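Thema: Haushaltsroboter – kann das inzwischen jemand wirklich gebrauchen?

Forum > Technik im Alltag > Automatisierung

myrto_b
Hallo zusammen, ich lese hier seit Jahren mit und will jetzt mal eine Frage loswerden. Mein Vater ist 85, wohnt allein und kommt mit fast allem zurecht, außer mit der Küche. Gläser aufdrehen, Geschirr wegräumen, Sachen aus dem Oberschrank holen, das wird mühsam. Der Saugroboter läuft bei ihm gut. Jetzt fragt er mich ständig, wann es so etwas für die Arbeitsplatte gibt. Hat jemand von euch beruflich damit zu tun und kann sagen, wie weit das ist? Werbevideos kenne ich genug.
Gruß, Myrto Balaskas

Hatar
Kurz gesagt: Kannst du vergessen. Ich arbeite in der Montage bei einem Zulieferer, wir haben seit Jahren Roboter. Die machen eine Sache, immer am selben Fleck, mit immer demselben Teil. Liegt das Teil verdreht in der Kiste, steht die Anlage und einer von uns läuft hin. Eine Küche ist das Gegenteil davon.

fotini.v
Zitat Hatar: "Liegt das Teil verdreht in der Kiste, steht die Anlage"
Das ist bei euch so, weil die Anlage so gebaut wurde. Bei uns im Lager greift seit Juli eine Maschine gemischte Ware aus der Kiste, verdreht oder nicht. Kartons und Beutel gehen gut. Bei Flaschen und allem, was durchsichtig ist, hat sie Probleme, die gehen weiter von Hand.

lambrakis_ch
Ich bin bei Cuvton in der Erprobung, wir testen zweiarmige Tischaufbauten mit Alltagsgegenständen. Ich versuche mal, das sachlich einzuordnen.

Einen bekannten Gegenstand von einem leeren Tisch nehmen und woanders hinstellen, das geht heute zuverlässig. Schwieriger wird es, wenn mehrere Sachen dicht nebeneinander stehen, wenn sie verschieden hoch sind und wenn die Arme sich gegenseitig den Platz wegnehmen.

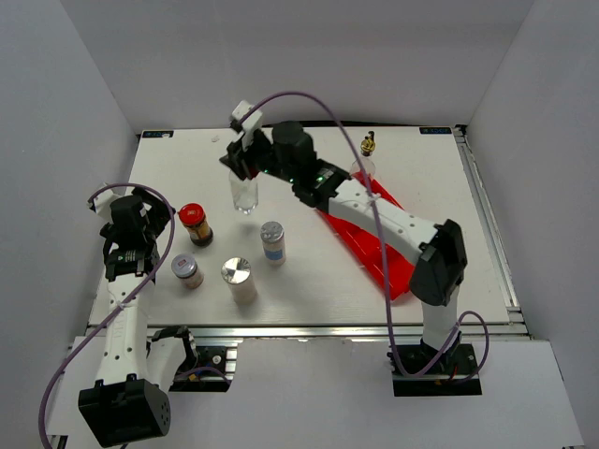

Für mich entscheidet sich die Frage nach dem Haushaltsroboter am Glas. Bei einem Karton verzeiht der Greifer ein paar Millimeter Fehler, bei Glas fast keinen, und die Tiefenkameras messen durch die Wand hindurch oder bekommen nur Reflexe. Bei dem durchsichtigen Gefäß unter dem rechten Greifer sieht man, wie hell es in Bodennähe spiegelt. Das Glas mit dem roten Deckel links ist für die Erkennung viel dankbarer, das hat Farbe und ein Etikett. Der silberne Behälter in der Mitte ist wieder so ein Fall, auf dem glänzenden Deckel wandern die hellen Stellen mit jeder Lampe. Eine normale Küche besteht zur Hälfte aus solchen Oberflächen.

In unserer letzten Reihe hatten wir 2.866 Greifversuche. Mit matten Gegenständen bin ich zufrieden. Mit Glas würde ich das Gerät nicht unbeaufsichtigt zu Myrtos Vater stellen.

Charalambos

Hatar
Also doch. Genau das habe ich gesagt, nur kürzer.

lambrakis_ch
Nein, du hast geschrieben "kannst du vergessen". Ich schreibe, dass ein Teil der Aufgaben geht und ein anderer noch nicht. Das ist für die Planung ein Unterschied.

Melina_P
Mich stört an der ganzen Diskussion, dass immer nur über das Greifen geredet wird. Ich mache seit vielen Jahren ambulante Pflege. Das Marmeladenglas ist bei meinen Leuten selten das Problem, dafür gibt es einen Öffner für ein paar Euro. Das Problem ist, dass die Arbeitsplatte vollsteht und man gar nicht weiß, was weg kann. Woher soll die Maschine wissen, dass die Dose mit den Knöpfen stehen bleiben muss und der Joghurt daneben in den Müll gehört?

myrto_b
@Melina_P: Den Öffner hat er, liegt in der Schublade. Er kommt mit der Kraft in den Händen nicht mehr hin, auch mit Öffner nicht.
@lambrakis_ch: Danke, damit kann ich was anfangen. Können eure Arme denn ein Schraubglas öffnen? Also einer hält, der andere dreht?

lambrakis_ch
Im Prinzip ja. Ein Arm hält den Körper, der andere fasst den Deckel und dreht in mehreren Ansätzen, das Handgelenk kommt ja nicht beliebig weit herum. Bei Gläsern, die schon einmal offen waren, klappt das meistens. Ein frisches Glas mit Vakuum ist eine andere Sache. Da rutscht entweder der Deckel durch oder das Glas dreht mit. Mehr Kraft hilft bis zu einem Punkt, danach hat man Scherben.

fotini.v
Welche Finger nehmt ihr? Wir haben im Lager auf weiche Auflagen umgestellt, das hat mehr gebracht als jedes Softwareupdate. Verschleißen allerdings schnell, wir tauschen alle 3 Wochen.

lambrakis_ch
Wir haben beides probiert. Weich ist besser für Glas und schlechter für kleine Sachen wie Löffelstiele. Einen Satz Finger, mit dem ich alles machen möchte, habe ich noch nicht gefunden.

Lazaridis
Ich stelle mal die Preisfrage, die hier fehlt. Zwei Arme, Kameras, Rechner, Gestell, Wartung. Selbst wenn das technisch läuft, wer bezahlt es? Mein Geschirrspüler räumt auch nichts ein, hat aber einen Bruchteil gekostet und läuft jeden Tag. Für das gleiche Geld kommt sehr lange jemand zweimal die Woche vorbei.

Melina_P
@Lazaridis: Wenn man denn jemanden findet. Wir haben eine Warteliste mit 50 Haushalten und nehmen im Moment niemanden neu auf. Insofern hätte ich gegen eine Maschine, die wenigstens die Spülmaschine ausräumt, gar nichts. Ich glaube nur nicht, dass sie den Besuch ersetzt.

Hatar
Spülmaschine ausräumen heißt: nasse Gläser, Besteck durcheinander, Teller, die aneinanderkleben. Da bin ich gespannt.

lambrakis_ch
Teller aus dem Korb gehen besser, als du denkst, die stehen wenigstens in einer festen Reihe. Besteck ist lästig. Nasse Gläser gebe ich dir.

m.mavromatis
Noch ein Gedanke zur Ausgangsfrage. Wir haben bei meiner Mutter die Küche umgestellt, alles Wichtige auf eine Höhe, Vorräte in gleich große, matte Dosen mit Griffmulde. Das war für sie gedacht, aber nach dem, was Charalambos schreibt, käme ein Roboter damit vermutlich auch besser klar. Kostet fast nichts und hilft sofort. Zum Öffnen steht bei ihr ein elektrisches Gerät auf der Platte, aufsetzen, Knopf drücken, fertig.

myrto_b
Ein elektrischer Öffner klingt gut, an so etwas hatte ich nicht gedacht. Schafft der auch die kleinen Deckel, zum Beispiel von Gewürzgläsern?

m.mavromatis
Unserer nicht, bei den ganz kleinen dreht er leer. Marmelade und Gurken gehen. Ich schaue zu Hause nach dem Modell und schicke es dir als Nachricht.

fotini.v
@lambrakis_ch: Falls ihr zu den durchsichtigen Sachen mal Zahlen getrennt ausweist, hätte ich Interesse. Bei uns steht die Entscheidung an, ob die Flaschen auch an die Maschine gehen.

lambrakis_ch
Muss ich intern fragen, was ich herausgeben darf. Melde mich hier im Thema.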